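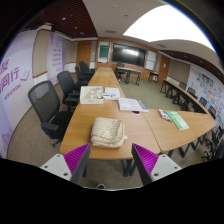

Rorano : fiche descriptive du jeu de données

Version du document : révision d'octobre

Objet

Rorano rassemble des démonstrations de tâches de rangement et de remise en ordre effectuées dans des salles de réunion, des bureaux et des pièces d'habitation. Le jeu a été constitué pour répondre à une question limitée : dans quelle mesure une politique apprise à partir de gestes humains peut-elle prendre en charge une tâche courante, du début à la fin, sans reprise manuelle ? Les éléments disponibles à ce jour conduisent à une réponse réservée. Plusieurs gestes isolés sont acquis ; leur enchaînement ne l'est pas.

Contenu

Le jeu comprend 14 tâches, réparties en deux groupes. Le premier concerne les objets rigides : livres à refermer et à empiler, plateaux à déplacer, marqueurs à regrouper, chaises à repousser sous une table. Le second concerne les objets souples, principalement les couvertures, les serviettes et les feuilles volantes. Chaque épisode est accompagné d'une consigne en langue naturelle, de la trajectoire de la pince, de son ouverture et d'un indicateur de réussite attribué après relecture.

Les enregistrements proviennent de 11 lieux. L'ameublement a été laissé dans sa disposition habituelle et l'éclairage n'a pas été normalisé.

Organisation des fichiers

episodes/ : un répertoire par épisode, vidéo et trajectoire
consignes/ : textes en français et en chinois
annotations/ : réussite, motif d'échec, segments
partitions/ : listes d'apprentissage, de validation et de test

Les lieux de la partition de test n'apparaissent dans aucune autre partition. Les utilisateurs qui constituent leurs propres partitions sont priés de conserver cette séparation et de signaler tout écart dans leurs publications.

Protocole d'évaluation

Chaque tâche est tentée 20 fois par politique, avec une position initiale des objets tirée au sort. Une tentative est réussie lorsque l'état final correspond à la consigne et qu'aucun objet voisin n'a été déplacé de manière notable. Les réussites partielles sont consignées séparément et n'entrent pas dans le score principal.

Deux politiques de référence sont fournies, Rastoneck et Verico. La première prédit directement les déplacements de la pince ; la seconde ajoute une étape de découpage de la consigne en sous-tâches.

Observations

La saisie d'un objet rigide posé à plat et dégagé ne pose plus de difficulté particulière. Les objets minces, notamment les feuilles et les livrets, restent difficiles à décoller d'un plateau de table. Le pliage d'une couverture épaisse échoue le plus souvent à la seconde prise, lorsque le bord à saisir est masqué par une épaisseur de tissu. Verico conserve mieux l'ordre des opérations, mais ne détecte pas toujours une prise manquée et poursuit alors la séquence à vide.

Limites

Les environnements de bureau sont surreprésentés. Les cuisines, les sanitaires et les postes d'atelier ne sont pas couverts. Les résultats ne sauraient être invoqués pour justifier un déploiement sans surveillance.

Accès et maintenance

Le jeu est distribué par Cadwaladr à des fins de recherche non commerciale. Les erreurs d'annotation peuvent être signalées au moyen du registre joint au dépôt, en indiquant l'identifiant de l'épisode et le segment concerné.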